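Asunto: Re: [mercadillo] frutas y verduras de mentira, ¿las compramos sueltas o en lote?
De: Lovisa Backlund
Para: lista mercadillo

> El lote de Sturska trae de todo pero la mitad no lo conocen los
> niños (¿quién le explica a uno de cuatro años lo que es un colinabo?).
> Yo iría a por piezas sueltas, las que salen en cualquier receta de casa,
> y dejaría los dulces para otro año. Lo que no sé es cómo montar el
> puesto para que no acabe todo por el suelo a los diez minutos, como
> pasó en junio. ¿Alguien tiene una mesa con borde? Y otra duda, ¿ajos sí
> o ajos no? A mí me parecen feos pero mi hija los pide siempre.
>
> Yoon-hee Myung

¡Ajos sí, por favor! Yoon-hee, estoy totalmente con tu hija. El otro día puse la caja en la mesa de casa para ver qué había de verdad dentro y los ajos son de lo mejorcito, tienen ese color entre blanco y beis que da el pego. Si los pones en la cocina al lado de los buenos te equivocas, que a mí me ha pasado (bueno, a mi madre, que casi les mete el cuchillo).

Sobre el lote: yo tampoco lo compraría. Con lo que tenemos ya de Jillatard y lo que dejó la gente de Pliltness llegamos de sobra para un puesto, y el presupuesto es el que es. Nos quedan 80 euros y de ahí tienen que salir las bolsas de papel, la pizarrita de los precios y las monedas de cartón. Las monedas las quiero hacer yo, que las del año pasado se despegaban, pero el cartón bueno hay que comprarlo.

Os cuento lo que he ido pensando, que igual me decís que estoy loca:

1. Limpieza. Agua tibia, una gota de jabón y un trapo, pieza a pieza. Nada de lavavajillas, que ya sabemos cómo quedaron los plátanos. Los tomates son los que más se ensucian porque van de mano en mano, y a los pimientos se les mete la porquería entre los lóbulos, ahí va bien un cepillo de dientes viejo. Calculo una tarde con música y café. Si alguien se apunta, en mi casa a partir de las 5, yo pongo las galletas.

2. Cestas. He visto en Yeom unas bajitas, de las que se apilan, y me gustan bastante más que las cajas de plástico que usábamos. Van a 8 euros cada una, así que muchas no van a caer, pero podemos mezclar con las que tengamos por casa. Yo llevo una de mimbre con el asa rota, que el asa no le hace falta a nadie para esto. Los precios me gustaría que fueran redondos, de los que se puedan contar con los dedos. La vez que pusimos céntimos se formó una cola tremenda en la caja y la cajera, que era mi sobrina, se puso a llorar.

3. La mesa. Aquí es donde me he emocionado un poco. Para lo del borde que pregunta Yoon-hee: he probado con un tapete verde que tiene un reborde negro levantado y me parece que es lo que necesitamos, sobre todo por los limones y los tomates, que son los que salen rodando. Los pimientos se portan mejor. Además el verde hace que se vea todo mucho más alegre, el amarillo del pimiento y los limones resalta muchísimo y los rojos también. Mi idea es dejarlo todo mezclado encima, sin ordenar, y que sean los propios niños los que separen: los limones por un lado, los ajos por otro, y los pimientos que decidan ellos si van por color o todos juntos (esto último dio para una discusión larguísima entre mis dos hijos, os lo recomiendo). Luego cada uno llena su cesta y a vender. Así el rato de montar el puesto ya es parte del juego y nosotras nos ahorramos ese trabajo. Lo que no tengo claro es si con un solo tapete vamos bien o si los mayores van a querer el suyo. Mirad qué bonito queda el montón:

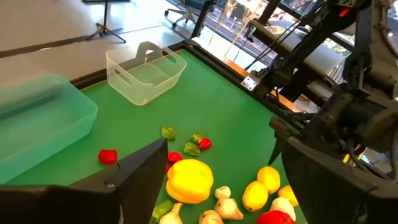

4. Turnos. Necesito dos personas por la mañana y otras dos por la tarde, una en la caja y otra en el puesto reponiendo. Yo me quedo la primera hora y también la recogida, pero a la hora de comer no puedo. Yoon-hee, ¿tú podrías con el mediodía? Si te viene mal me lo dices y lo muevo. Contestad aquí en la lista y no por privado, que luego se me pierden los mensajes y acabo apuntando a la misma persona dos veces.

Ah, y si alguien tiene cebollas de juguete, que las traiga, con los ajos y los tomates ya tendríamos para el sofrito.

Un abrazo,
Lovisa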